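From: Noboru Okabe
To: office-moves list
Subject: Re: Re: Hot desking and the meeting room rota
Date: Wednesday

Thanks to everyone who replied, including the person who replied to all 60 of us to ask to be taken off the list and then stayed to argue about parking.

I'll start with meeting rooms, as that's what most of the shouting is over.

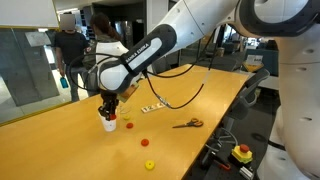
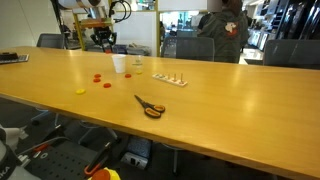

Now, the rota. On Monday's version each team was given a fixed slot, and within the hour three teams had swapped slots privately, told no one, and turned up at the same time with their own biscuits. So the fixed slots are gone. You book on the sheet, you put your name in the box, and if your name isn't in the box you don't have the room, however firmly you're sitting in it.

The quoted message below makes some fair points, so I'll go through them.

> I have been at Falladus for 18 years and have had the
> same desk for most of them. I don't see why I should
> carry my belongings about in a bag like a schoolboy.
> Hot desking was tried on the second floor at Miltum
> before the merger and it ended with people coming in
> at 6.30 to put a cardigan on the chair by the window.
> Has anyone asked whether we want this?
>
> Also, the lockers are too small. I measured one. It
> will take a coat or a pair of shoes.
>
> Also, who decided that the quiet area should be next
> to the kitchen?

On the cardigan. I remember the cardigan. It was green and it outlasted two managers. The rule this time is that a garment doesn't count as a person, and anything left on a chair for more than an hour with no owner attached goes into the crate by the post trays. Please don't write to me to ask whether a laptop bag is a garment. It is.

On whether anyone was asked: yes, in July, by survey, and 2 people filled it in. One of them was me, testing the link.

On the lockers. I've been to look and you're right, they're mean. The ones we ordered were a different size altogether, and Wondimix say these are the ones we ordered, and we are now at the stage of sending each other the same page of the catalogue with different lines highlighted. Until that's settled, coats can go on the rail in the corridor. Shoes I leave to your conscience.

On the quiet area, the drawing had it at the far end, by the stairs. Then the far end got the printer, as that was where the sockets were, and the quiet area moved up, and then moved up again for the plant. It is a large plant. I've asked if the quiet area could swap with Accounts, who are never heard from in any case, and Accounts have said they'll think about it, in a tone I didn't care for.

A few other things that came up off list:

Desks by the window can be booked for 3 days in any fortnight. If you find a way round this, well done, but it'll be closed by the following week.

Standing desks go up and down with the lever on the right. The lever on the left is for the tray underneath and it is not gentle.

Phone calls. There are two booths. They are small and warm and you will want to keep it short, and I suspect that was the idea. Calls taken at desks should be ones you'd be happy for all of us to discuss at lunch, as we will.

The Takeda team are joining us on this floor at the end of the month. They have been told it's friendly. Could we all have a think about that.

Chairs. Somebody has written their initials under one of the good ones. I've moved it.

I'd like the booking sheet to run as it is for a month before we change it again, and I'd ask that comments come to me and not be written in the margins of the sheet itself. Whoever drew the small gallows next to slot four has some talent, but the next team along thought it meant the slot was cancelled and held their meeting on the stairs.

If you want a locker key, come and see me before noon. After noon I'm in one of the booths.

Noboru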